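본문 바로가기 | 홈 | 제품 | 설명서 | 자료실 | 문의
이 사이트는 쿠키를 사용합니다. 계속 이용하면 쿠키 사용에 동의하는 것으로 간주합니다. [동의] [설정]

Motness 양팔 원격 조작 설명서
4.2 필통 과제 시연 기록하기

이 절은 조작자가 양팔을 원격으로 움직여 필통과 펜을 다루는 시연을 기록하는 방법을 설명합니다. 영점 조정(3장)을 먼저 마치십시오.

1. 필통과 펜을 두 팔이 모두 닿는 곳에 둡니다.
2. 조작기 전원을 켜고 Karam 프로그램에서 새 과제를 만듭니다.
3. 왼쪽 그리퍼로 필통 끝을 잡아 상판에서 들어 올립니다.
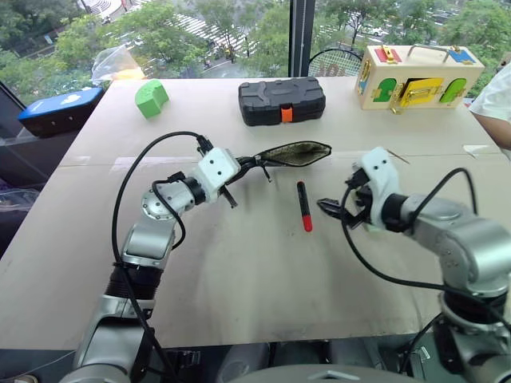 4. 오른쪽 그리퍼를 펜 쪽으로 천천히 옮깁니다. 손가락은 벌린 상태를 유지합니다.
5. 동작이 끝나면 페달을 2초간 밟아 기록을 저장합니다.

참고: 중간에 멈춘 시연도 지우지 말고 '중단'으로 표시하십시오. 학습에 쓸지는 검수 단계에서 정합니다.

주의: 두 그리퍼가 같은 물체를 잡고 있을 때 한쪽만 급히 당기지 마십시오. 손목 관절에 과부하가 걸립니다.

6. 다음 시연 전에 양쪽 그리퍼를 열고 필통과 펜의 위치를 조금씩 바꿉니다. 필통은 비스듬히 놓아도 됩니다.
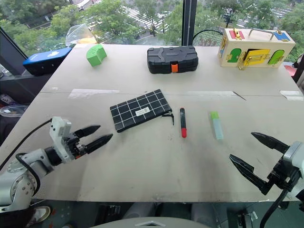
Baver 원격조작교육팀 | 문서 담당: Lina Bitar

7. 같은 과제를 240회까지 기록할 수 있습니다. 한도에 이르면 새 묶음을 만드십시오.
8. 조작자를 바꿀 때는 로그아웃한 뒤 조작기 손잡이 길이를 다시 맞춥니다.

주의: 팔이 움직이는 동안 작업대 위로 손을 뻗지 마십시오. 물체를 손으로 옮기려면 먼저 일시 정지를 누릅니다.

9. 양팔을 가까이 붙여 작업할 때는 속도를 '저속'으로 바꾸고 케이블이 관절에 걸리지 않는지 확인합니다.
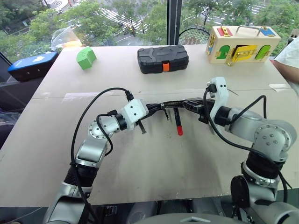 그림 4-3. 상판 위에서 양팔을 가까이 둔 상태

저장한 기록은 재생 화면에서 확인합니다. 두 팔의 시간축이 어긋나면 오류 코드 1,242가 표시됩니다. 이때는 조작기를 다시 연결하고 해당 시연을 새로 기록하십시오.

개정일: 12/22/20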